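Ingeniero o ingeniera de software de robótica (percepción y calibración)
Wumex - Equipo de manipulación - Jornada completa, presencial con matices

En Wumex escribimos el software que convierte demostraciones hechas a mano, con una pinza y bastante paciencia, en trayectorias que un brazo pueda repetir sin dar disgustos. Buscamos a alguien que se ocupe del tramo menos fotogénico del proceso: la calibración, la sincronización y todo lo que ocurre entre que alguien graba y alguien entrena.

La herramienta interna se llama Gralto. Tiene 704 pruebas automáticas, de las cuales 11 están desactivadas con un comentario que dice «revisar en julio». El comentario no aclara de qué año. Quien ocupe el puesto heredará Gralto, las pruebas y el comentario.

Qué harás
Mantener la estimación de pose a partir de marcadores fiduciales, incluidos los días en que el marcador sale movido, inclinado o medio tapado.
Reescribir el módulo de sincronización entre cámara y apertura de los dedos. El actual funciona, pero le tenemos miedo.
Detectar sesiones defectuosas antes de que lleguen al entrenamiento y se conviertan en la teoría favorita de alguien.
Grabar demostraciones tú también, al menos dos tardes al mes. Se programa de otra manera cuando uno ha sujetado la pinza.

Qué pedimos
C++ y Python con soltura, y opiniones moderadas sobre cuál de los dos es mejor.
Geometría proyectiva suficiente para desconfiar de una matriz de rotación a simple vista.
Experiencia con datos de sensores reales. Los simulados se portan demasiado bien.
Español para las reuniones e inglés para leer documentación.

Se valora
Haber trabajado con SLAM visual o planificación de movimiento.
Haber borrado código propio sin que nadie lo pidiera.

Qué ofrecemos
Contrato indefinido, 40 horas semanales que son 40, y dos días de teletrabajo por semana. El robot no se puede llevar a casa (ya se preguntó). Presupuesto anual para un congreso, con la única condición de contar después algo que no estuviera en el folleto. El sueldo se habla en la primera llamada, no en la cuarta.

El proceso
Una llamada corta, una prueba sobre datos grabados en nuestro proyecto Skurnberg y una visita a la oficina para conocer al equipo. La prueba se hace en una tarde; si te lleva una semana, es que la hemos redactado mal y queremos saberlo.

Envía el currículum y un enlace a código tuyo desde el formulario de esta página, con la referencia GRALTO-11, antes del 14 de febrero. Las cartas de motivación son opcionales - las leemos todas, pero no hace falta soñar con calibraciones desde la infancia.

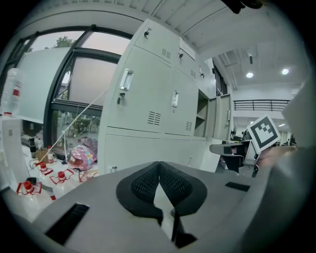
Pinza de mano y marcador fiducial en la oficina.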